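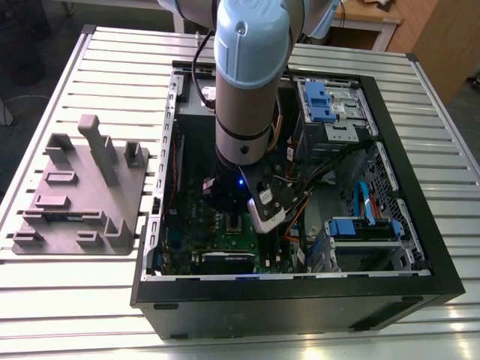
阅读约需3分钟

台式机开箱作业安全检查表（附备注）
适用范围：Fadevum 维修间，CPU 与内存的拆装工位
整理：Ronja Westerberg
检查日期：27/11/2022

填写方法：每项后面写“合格”“待改”或“不适用”，备注写在同一项下面，不另附纸。待改项要写清由谁处理。机箱型号和资产编号填在工单上，本表不重复填。

一、开箱之前

1. 主机已关机，电源线从插座端和机箱端都拔下。
结果：合格。
备注：只按电源背面的开关不算断电。

2. 拔线之后按住机箱电源键几秒，放掉余电，再看主板上的指示灯。
结果：待改。
备注：指示灯亮着就不能伸手去碰CPU插座和内存插槽，也不能插拔显卡。有的主板待机灯很小，颜色又亮，容易当成装饰灯。以后在工单上单列一格，写“灯已灭”，由动手的人签。带电做的通电测试另走测试单，不用本表。

3. 机箱侧放，开口朝上，放稳后用手推一下不晃。
结果：合格。
备注：台面是带槽的铝型材，小螺丝容易滚进槽里。拆下的螺丝放进 Plasteo 小盒，盒盖上写工单号。

4. 防静电手环已接地，腕带贴着皮肤。
结果：合格。
备注：手环夹子夹在机箱没有喷漆的金属处。8月那次检查发现有人夹在喷漆面上，这次没有再见到。

5. 机箱内的线缆理到一边，不横在CPU插座上方。
结果：合格。
备注：线多的机器先用扎带松松地拢住，装完再剪。剪口要平，尖的扎带头会划手。

二、零件的临时存放

6. CPU取下后马上放进托座，金属顶盖朝上。
结果：合格。
备注：灰色的打印托座中间有凹槽，CPU放进去四边有挡，不会滑。托座要固定在平板上，不能直接搁在机箱边沿。凹槽里有灰先吹掉，不要用布擦，布毛会留在里面。

7. 拿取CPU只碰两侧边缘，不碰底面。
结果：待改。
备注：抽查时有一颗顶盖上留着指印，已用无水酒精擦净。底面脏了不要自己擦，交给 Vidar Lindholm 处理。

8. 内存条平放，金色触点不碰台面的金属部分。
结果：合格。
备注：内存和CPU可以放在同一块板上，但两样东西之间要留出手指能进去的空隙，免得拿一样碰到另一样。

9. 散热器底面的旧硅脂已清干净，散热器倒放在纸上。
结果：不适用。
备注：本次没有涂新硅脂，等装回时再查。
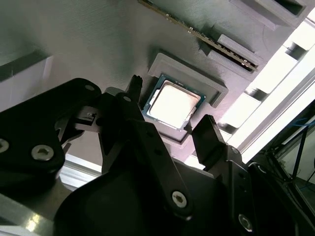 Vidar Lindholm 看过第二部分后回复说，托座他赞成继续用，只是凹槽的四个角最好再磨圆一点，他手上有一个的角带毛刺，CPU放进去要蹭一下。他还建议把第8项里的“手指能进去的空隙”改成一个固定的数，新来的人手大小不一样，看了表还是会问。

空隙这一条暂时保留原文，等量过几块板再改。毛刺那个托座已经停用，贴了红签，修好以前不放回架子。

三、主板与插座

10. CPU插座周围没有螺丝、扎带头、碎塑料等异物。
结果：合格。
备注：从两个方向各看一遍。灯光太强时绿色板面会反白，小东西看不出来，这时把灯偏开再看，不要凑近了用嘴吹。

11. CPU放入前核对三角标记，落位后不用力按。
结果：合格。
备注：放不平就拿出来重新对，不要左右挪。

12. 插座边上的塑料件没有裂纹，扣脚齐全。
结果：待改。
备注：有一台的扣脚发白，还没断。工单上已记，换件从 Skillow 的库存里领，换之前不装散热器。

13. 内存插槽两端的卡扣能开能合，槽内无灰。
结果：合格。
备注：本季度拆装记录共83条，其中43条动过内存。动过内存的机器，卡扣都要逐个试。
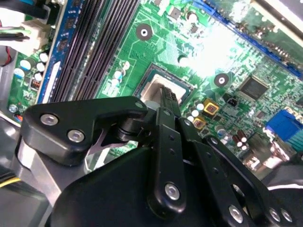 14. 电容顶部平整，没有鼓起，也没有渗液的痕迹。
结果：合格。
备注：重点看内存插槽旁边和插座附近的那几颗。顶部有一点拱起就停下来，拍照附在工单后面，不要装回去再试一次开机。

15. 主板固定孔处的螺丝齐全，松紧一致。
结果：合格。
备注：按对角顺序拧，最后一遍用手拧。

四、合盖之前

16. 显卡、光驱架和电源的固定没有松动。
结果：合格。
备注：显卡插槽末端的卡扣常被漏看，合盖前用手指摸一下。光驱架的塑料卡扣要推到底，推到一半也会卡住，搬动时才掉下来。

17. 清点工具和螺丝，与开箱时一致。
结果：合格。
备注：少一颗也要找到再合盖。

18. 台面清空，防静电手环挂回原处。
结果：待改。
备注：手环有一条放进了抽屉，带子打了折。请用完的人挂在右侧挂钩上。

处理安排

第2项：工单加格，Ronja Westerberg 负责。
第7项：下次领手套时一并领指套，小号的多领一包。
第12项：等配件，到货后由 Vidar Lindholm 更换并在本表补签。
第18项：已当面提醒，下次复查。

待改项全部补签后，本表与工单一起存入蓝色文件夹。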